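From: Marlene Görtz
To: Findudora members' list
Date: June 2, 2018
Subject: Re: Synopsis for the December programme

Dear members,

Thank you to all who commented on the draft synopsis of "The Ferryman's Ledger".

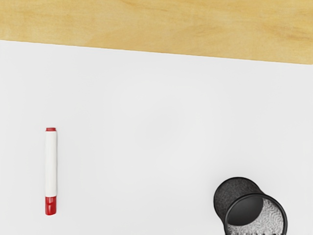
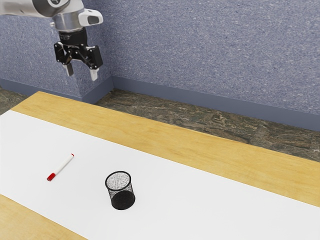

Henrik Ackermann wrote:
> The draft gives away that the widow Wallner forged the will.
> Could the text stop at the reading in chapter 7? Readers
> should meet the second ledger for themselves.

The editorial board agrees. The revised synopsis will end with the notary's arrival at Sustora and will leave the brother's fate open. It must also be shortened from 261 words to fit the printed page.

Mr Karam has asked which edition should be cited. Page references will follow the Sirkon edition of 844 pages, as the earlier one omits the trial.

Further corrections should be sent to Anneliese Rieger and not to the list.

Yours faithfully,
Marlene Görtz
Programme Editor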